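Wool gloves keep coming out smaller. What am I doing wrong?

Asked in Laundry & Clothes Care
Posted November 16, 2024 by Omard

Every autumn I dig out the family's gloves and hats, discover they smell of last winter's dog walks, and wash them. Every autumn at least one pair comes out fit for a doll. This time it was my wife's good grey ones, which were a present from her sister, so I have been asked to take an interest in the subject.

I used the wool programme. It has a picture of a ball of wool on it. I used what I thought was a gentle liquid, though I'll admit the bottle lives next to the other bottle and they are the same blue. The gloves went in with a couple of jumpers and a bath mat, and the jumpers are fine, and the bath mat is better than fine.

So, a few things. Is there any way of getting the grey ones back to adult size before my sister-in-law comes in December? Should I be doing all of this by hand? And how do you dry them so they don't end up stiff? I've been putting them on the radiator, which I gather from the silence in the kitchen may be part of it.

2 people found this useful

Wurkley

Radiator. Also the bath mat. Buy new ones.

Panganiban

The bath mat is the likelier villain. Wool shrinks (felts, if you want the proper word) when it gets rubbed about, especially in warm water, and a wet bath mat going round a drum is about as gentle as a wet badger. The jumpers may be machine-washable wool, treated so it doesn't felt. Look at the labels. If the gloves had a label with a hand in a tub on it, that was the manufacturer trying to tell you something.

By hand is easier than it sounds. I do a whole winter's worth in one evening with the radio on.

Get a washing-up bowl or any plastic tub that will take a pair of gloves flat. Cool water, and a small squirt of wool wash. Resist the second squirt, you'll be rinsing until Easter. Put the gloves in, push them under, and squeeze them a few times as if you were being polite to them. Then leave them alone for ten minutes. Don't rub, don't wring, and don't scrub the fingertips, however black they are. If the fingertips are really bad, dab a little neat wool wash on before they go in.

One colour at a time. I once put a red hat in with everything else to save water and we all had a very festive January.

Rinse in water of the same temperature as the wash. Going from warm to cold or back again is no kindness to wool. Lift the gloves out with both hands underneath so that they don't stretch under their own weight, press the water out against the side of the bowl, then roll them up in a towel and lean on it. Do that twice if the towel is thin.

Dry them flat on another towel, away from the heat, and pull the fingers straight while they're damp. It takes a day, sometimes two in my house, where the heating is a matter of opinion. Turn them over once. Fingerless ones are quicker, having less to dry, but the cut edges like to curl, so I pat those down as I go past.
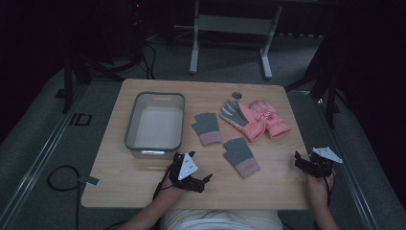 Anika Ruiz-Ortega would add that padded or waterproof gloves are a different animal and shouldn't be treated like knitted ones. The lining takes far longer than the outside, so they feel dry when they aren't, and then you put them away in a drawer and they come out smelling of pond. Stand them upright over something, a bottle or a wooden spoon in a jar, with the cuffs open, and give them two days more than you think. No fabric softener on anything that's meant to keep rain out. And empty the pockets, if they're the sort with pockets. I have washed a door key and most of a bus ticket.

On getting the grey ones back, I've had half a success with hair conditioner. A good dollop in a bowl of lukewarm water, gloves in for half an hour, squeeze out without rinsing too hard, then ease each finger longer a bit at a time and pin the whole thing out on a towel. Mine came back up to a size, and that was a pair that had only just gone. If yours are thick and stiff and you can't see the stitches any more, they've felted properly and no conditioner on earth will talk them round. They do make decent egg cosies.

Omard

Thank you both. I can see the stitches on one glove and not on the other, so I now have a project and an egg cosy. The label does have a hand in a tub. I had taken it for a swimming pool.

The conditioner in our bathroom is coconut. Does that matter?

Panganiban

Not to the glove. Ask before you use hers, though.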